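Treasa Breathnach on judging the Treten Prize

Treasa Breathnach had been taking pictures for a living for a long time before anyone asked her to judge other people's. She shot weddings first, then harbor work for a shipping newsletter, then the long series on ferry crews that was published as a book called Trostia. This year she chaired the jury for the Treten Prize, a photography competition for work made within a day's travel of the photographer's home. The shortlist went up on Aug 6, 2026.

We spoke by phone. She was at her kitchen table and had the list in front of her.

"There were 2,424 entries," she said. "Each one is a set of up to five pictures, so you can work out how much looking that is. I did it in the mornings. By the afternoon I stop being fair to people."

The jury had four members. They scored the entries separately through the winter and met for the first time in February, in a borrowed room above the Lynch gallery. Breathnach asked for prints at that meeting, small ones, on ordinary paper. She says the scores changed a good deal once the pictures were off the screen.

"Screens are kind to bright pictures. There was a set of night pictures from a bus depot that all of us had marked in the middle, and on paper it was one of the best things there. I'd given it a low mark myself. I had to go back and change it in front of everyone."

That set, by Sinéad Ní Chonaill, is one of 15 on the shortlist. Ní Chonaill drives the early route out of the depot and made the pictures before her shifts, with a secondhand camera and no tripod. She told me by email that she had entered twice before with landscapes. "They were fine," she wrote. "They looked like everybody's landscapes. I entered the depot ones because they were what I had." 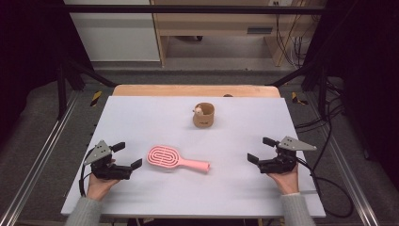
Breathnach hears that kind of thing often, and she thinks people rule out their own subjects too early. She did it herself with the ferries, which she rode for years without taking a camera out.

"I was going out to the islands to photograph the islands," she said. "The crew were just the people who took my ticket. Then one winter the crossing was canceled and I sat with them for most of a day, and I had film with me, so I used it."

I asked what gets an entry turned down. She said the most common problem is the fifth picture. Photographers have four that belong together and add another to fill the set, and the extra one pulls the rest down. The rules allow a set of any size up to the limit, and she would like more people to read them.

The other problem is captions. Entrants may write a short note with each set, and some of the notes run to a page. "I read them all, but I read them after," she said. "If the note is telling me the picture is sad, I'd like to have noticed that already."

She is less strict about technique than I expected. Two of the shortlisted sets have pictures that are plainly soft, and the jury talked about that only briefly. Heavy editing took longer. The rules permit changes to tone and color but not the removal of anything, and finalists have to send in their original files. One entrant withdrew at that stage. Breathnach wouldn't say who - "it was handled politely, and that's enough."

The shortlisted work will be printed by Kallo, the lab that has handled the competition's exhibition from the start, and the photographers get to keep their prints. The overall winner is chosen from the finished prints, on the wall, with the jury in the room together. Breathnach has already asked for the depot pictures to be hung away from the windows.

She will not chair again next year. The post is for one year only, and she has a second ferry book to finish, this one about the repair yard. She has most of the pictures and is still arguing with her editor over the order.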